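Small Shop Automation forum > General > Can a robot arm do kitting or household chores yet?

Page 1 of 1

flutdale_mo
Posted October 19, 2018
We pack refill kits at a small shop, tea and soap mostly, a few paper goods. Two of us on the bench and a lot of sorting into bins before anything gets boxed. My partner wants to look at arms. I think it's too early. Has anyone here run one on mixed items for longer than a demo? I don't mean identical parts in a tray. I mean bags, cartons and pouches in whatever order they show up.
– Moataz Cherkaoui

hlyons
For identical parts, yes, years ago. For mixed soft packages I would say no, unless you are patient. We tried an Orix cell in August and gave it 433 picks over two shifts. It missed 78. Cartons were nearly all fine. Most of the misses were paper bags and anything with a floppy top.

ouazzani_a
78 out of 433 is bad but what was the gripper? If that was suction then paper bags are going to leak and drop. Two fingers do better on those. We sort with parallel jaws and I would not go back.

hlyons
It was suction, yes. The sales guy said it would handle "most consumer packaging."

ouazzani_a
Well, there you go. Try jaws before you write it off. Grab a paper package by the middle or a bit higher, keep the force down, and let the bottom hang. It will tilt some. That doesn't matter if the bin is wide enough. People lose weeks trying to get the package perfectly straight when all it has to do is end up in the right bin.

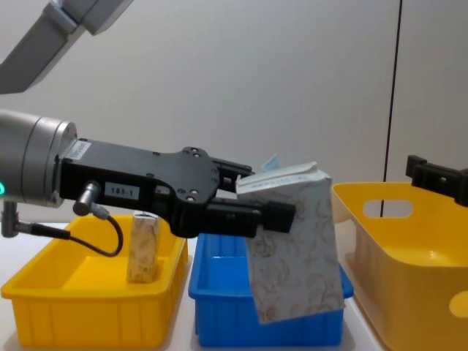

The other thing is bin height. Shallow bins are easier, you can come in low and let go without a long drop. With a deep tub you either drop from the rim or send the fingers down inside, and then you have to think about the walls. We had everything in deep tubs at first because that's what was in the stockroom. I swapped most of them and cycle time got better the same day.

dalia_aa
I'm going to disagree with both of you. Picking is only part of the chore. Who fills the infeed? Who takes the full bins away? At Barnar we had a cell that sorted all right and it still needed a person standing near it for half the shift. At that point the person can sort.

ouazzani_a
Half the shift is a setup problem. Ours gets looked at every 30 minutes.

dalia_aa
Every 30 minutes is still somebody's job. In a two person shop that is one of your two people – they can't go to the post office.

yboonchu
Coming at it from the home side. My mother has trouble with her hands and I looked hard at whether an arm could put groceries away for her. The answer I got from everybody was no. A bench with fixed bins is one thing. A kitchen shelf with last week's stuff on it is another. I ended up buying a rolling cart and she likes it fine.

hlyons
Agree with that. Home is a long way off. I could see folding towels before groceries.

flutdale_mo
Thanks all. We do 2257 kits in a normal month so it isn't nothing, but I'm hearing that the bins matter as much as the arm. Ezzat will rent us one with jaws for a month. Dalia, what did Barnar do with theirs in the end?

dalia_aa
Moved it to cartons only. It's good at cartons.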